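소리는 어떻게 우리 귀까지 올까요?
악기와 소리 이야기

기타 줄을 손가락으로 튕기면 소리가 납니다. 북을 치면 소리가 나고, 리코더를 불어도 소리가 납니다. 생김새는 모두 다르지만 소리가 나는 까닭은 같습니다. 무언가가 아주 빠르게 떨리기 때문입니다. 이 떨림을 '진동'이라고 합니다.

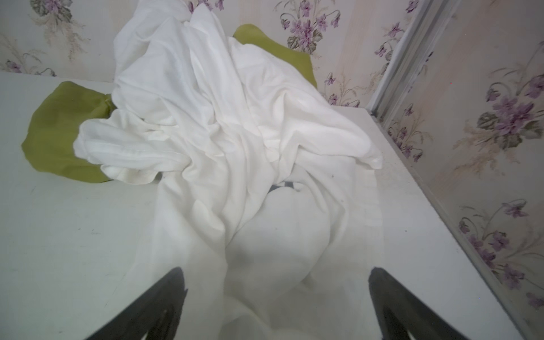
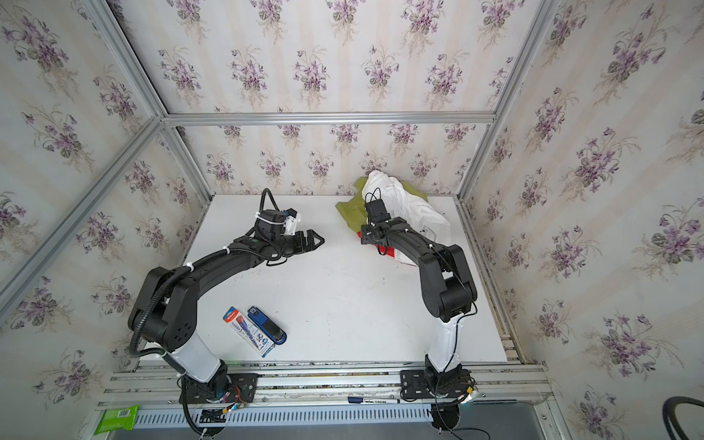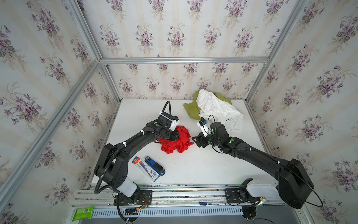
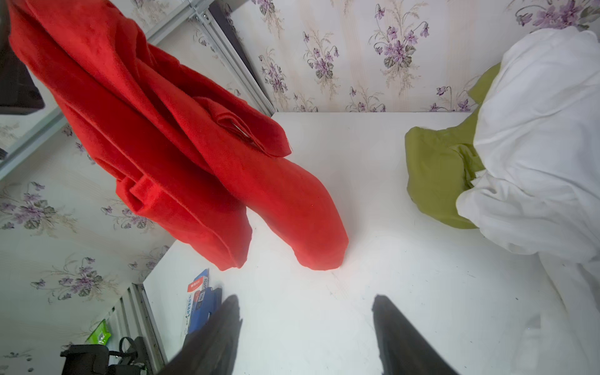
손가락을 목에 살짝 대고 "아" 하고 말해 보세요. 손끝이 간질간질하지요? 목 안에 있는 성대가 떨리고 있는 것입니다. 입을 다물고 숨만 쉬면 떨림이 사라집니다.

떨림이 공기를 밀어요

북의 가죽이 떨리면 바로 옆에 있는 공기가 밀립니다. 밀린 공기는 그 옆의 공기를 밀고, 그 공기는 또 옆의 공기를 밉니다. 이렇게 떨림이 차례차례 전해져서 우리 귓속의 얇은 막, 고막에 닿습니다. 고막이 떨리면 그 신호가 뇌로 가고, 우리는 "북소리다!" 하고 알게 됩니다.

공기가 북에서 귀까지 날아오는 것은 아닙니다. 줄을 서서 앞사람 어깨를 차례로 톡톡 두드리는 놀이를 떠올려 보세요. 사람은 제자리에 있는데 '톡톡'만 앞으로 갑니다.

높은 소리와 낮은 소리

빠르게 떨리면 높은 소리가 나고, 느리게 떨리면 낮은 소리가 납니다. 1초 동안 몇 번 떨리는지를 나타내는 단위가 '헤르츠'입니다. 피아노의 가장 오른쪽 건반은 1초에 4,000번 넘게 떨리는 소리를 냅니다. 가장 왼쪽 건반은 훨씬 느리게 떨려서 우르릉 하는 낮은 소리가 납니다.

같은 재료로 만든 줄이라면 짧을수록, 가늘수록, 팽팽할수록 높은 소리가 납니다. 바이올린은 작고 더블베이스는 큽니다. 어느 쪽 소리가 더 낮을까요? 줄이 길고 굵은 더블베이스입니다.

악기의 세 식구

악기는 떨리는 것이 무엇인지에 따라 나누어 볼 수 있습니다.

현악기: 줄이 떨립니다. 바이올린, 첼로, 가야금, 해금이 여기에 들어갑니다. 가야금은 줄을 뜯어서, 해금은 활로 줄을 문질러서 소리를 냅니다.

관악기: 관 속의 공기가 떨립니다. 플루트, 트럼펫, 단소, 대금이 있습니다. 리코더의 구멍을 모두 막으면 떨리는 공기 기둥이 길어져서 낮은 소리가 나고, 아래쪽부터 하나씩 열면 소리가 점점 높아집니다.

타악기: 치거나 흔들어서 소리를 냅니다. 장구, 징, 탬버린, 실로폰이 있습니다. 실로폰의 긴 막대와 짧은 막대를 번갈아 쳐 보면 높낮이가 다릅니다.

피아노는 어디에 들어갈까요? 건반을 누르면 안에 있는 작은 망치가 줄을 칩니다. 줄이 떨리니 현악기 같고, 망치로 치니 타악기 같기도 합니다. 그래서 '건반악기'라고 따로 부를 때가 많습니다.

왜 몸통이 필요할까요?

줄만 튕기면 소리가 아주 작습니다. 줄은 가늘어서 공기를 조금밖에 밀지 못합니다. 기타의 줄이 떨리면 그 떨림이 나무 몸통으로 옮겨 가고, 넓은 몸통이 함께 떨리면서 공기를 많이 밀어 줍니다. 그래서 소리가 커집니다. 이런 몸통을 '울림통'이라고 합니다.

직접 해 보기: 고무줄 기타

준비물: 뚜껑 없는 단단한 상자 1개, 굵기가 다른 고무줄 3개, 연필 1자루

1. 상자에 고무줄을 나란히 끼웁니다.
2. 고무줄을 하나씩 튕기며 소리를 들어 봅니다. 어느 고무줄이 가장 높은 소리를 내나요?
3. 상자 한쪽 끝의 고무줄 밑에 연필을 끼웁니다.
4. 연필을 가운데 쪽으로 조금씩 옮기면서 다시 튕겨 봅니다. 떨리는 부분이 짧아지면 소리가 어떻게 달라지는지 공책에 적어 보세요.

고무줄이 끊어지면서 눈에 튈 수 있으니 얼굴을 가까이 대지 않습니다.

낱말 풀이

진동: 물체가 빠르게 왔다 갔다 떨리는 것
고막: 귓속에서 소리의 떨림을 받는 얇은 막
헤르츠: 1초 동안 떨리는 횟수를 나타내는 단위
울림통: 떨림을 받아 소리를 크게 해 주는 악기의 몸통

마지막 고침 28/04/2020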